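Camville Makers Board > Home Robots and Automation > General talk

Thread: Towels! Are we there yet?

Posted by bobbin_and_bolt
May 7, 2026

OK, I have to share this because I've been grinning since lunch. I've been following the folding crowd for years, back when a single washcloth took longer than the wash cycle, and I really think terry cloth is about to fall. Bath towels, hand towels, the whole linen closet!

I do the laundry for a small guesthouse, so this is more than a hobby for me. We go through 200 towels in a busy week in September and I fold every one by hand. What I want to know from people here is which part of the job you think a machine can do today, and which part it can't. My own list, easiest first:

1. Putting a folded towel on a stack. Done, as far as I'm concerned. Flat thing goes on flat thing.

2. Picking one towel up and keeping hold of it. Two jaws with some texture on the pads will do it. The cloth flops wherever it likes, though, and the hem usually ends up hanging off to one side where you didn't want it.

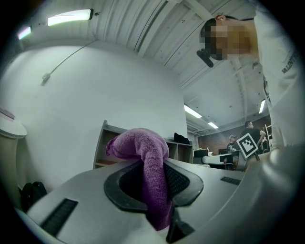

3. Finding a corner. Still the hard one. A towel in a heap has four corners and you can see maybe one of them, and it looks just like a fold.

4. Dealing with the odd stuff, meaning robes, fitted sheets, and the bath mat with the rubber back. I give this one a few more years.

Tell me where I'm wrong!

Reply by ragnvald_o

Great list, but I'd swap 2 and 3. Finding a corner is a vision problem and vision keeps getting better every few months. Holding on is where I see things go bad. I spent a winter on the Trasard folding cell with Liv Berge, and our gripper could find the hem nine times out of ten and then drag it straight out of its own fingers on the lift. Thick cotton is heavy once it hangs. We went through 11 pad designs before we had one I'd trust with a bath sheet.

Still, I'm with you on the mood. That cell ran a full afternoon on hand towels and I stood there like a kid at a train crossing.

Reply by stitchwitch6

I want to believe, but I run a shop floor and I have to be the wet blanket. (Sorry.) Hand towels all afternoon is great if all you own is hand towels. My carts come in with towels, aprons, rags, a sock, and somebody's car keys. A machine that does one item well still needs a person standing there sorting, and that person could be folding.

Reply by bobbin_and_bolt

Oh, but sorting is such a good job to split! You toss the towels in one bin while you're unloading the dryer anyway. I'd take that deal tomorrow.

And I do think people undersell the pads. Go pinch a towel between two wooden spoons, then do it again with shelf liner wrapped around the spoons. Completely different tool.

Reply by nazar_tk

Tried the spoon thing just now. My wife has questions. It works, though!

On price, I asked Perkex for a quote on their benchtop gripper last month and it came to $649 for the hand alone, no arm. That's less than I expected and I'm very tempted. My plan is kitchen towels first, then maybe putting cushion covers back on, which I hate more than any other chore in the house.

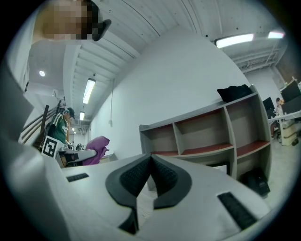 Cushion covers are also a nice in-between test, I think. You've got soft fabric, but there's a firm thing inside giving it a shape, so the machine gets some help. If it can pull a cover square over a cushion I'd trust it with a pillowcase.

Reply by stitchwitch6

A zipper, Nazar. Cushion covers have a zipper.

Reply by nazar_tk

Mine have an envelope back, thank you very much.

Reply by ragnvald_o

Envelope backs are worse! You have to hold the flap open with one hand and stuff with the other, and then both hands swap. Two arms minimum. Please film it whatever happens.

For $649 I'd look at whether the pads come off with screws or glue. We lost a week to glue.

Reply by maelle_c

Longtime reader, first post. I look after the linen room at the Vincze hotel, and I think you're all arguing about folding when the thing I'd pay for is shaking out. Everything leaves our dryer in a twisted rope. If a machine could take the rope and hand me a flat towel, I could fold it in six seconds and be happy. I've never seen one do a proper snap, with the noise and everything.

Reply by bobbin_and_bolt

The SNAP. Yes! Adding it to the list as 2b. I've seen arms fling a cloth out flat across a table and it's gorgeous to watch, but that was thin stuff. Has anybody here seen it done with terry?

Reply by ragnvald_o

Once, with a hand towel. It took three swings and knocked over a lamp. I'll ask Liv if she kept the settings.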